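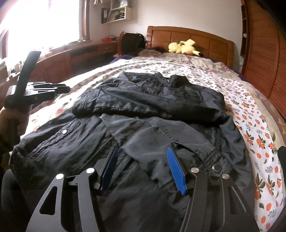
Folding a thin jacket for a drawer takes a minute once you know the order. Do the zip up first if the fabric is slippery, or leave it open if you want a flatter fold. Spread the jacket on a bed and bring the sleeves in across the front, one after the other, as with the black one on the bed. Smooth each sleeve before you go on -- creases set quickly in shiny fabric.

Fold both sides in by 8 cm, then bring the hem up to the chest and fold once more towards the collar. Press out the air with your flat hand. Store it with the collar at the back of the drawer, and don't stack more than two.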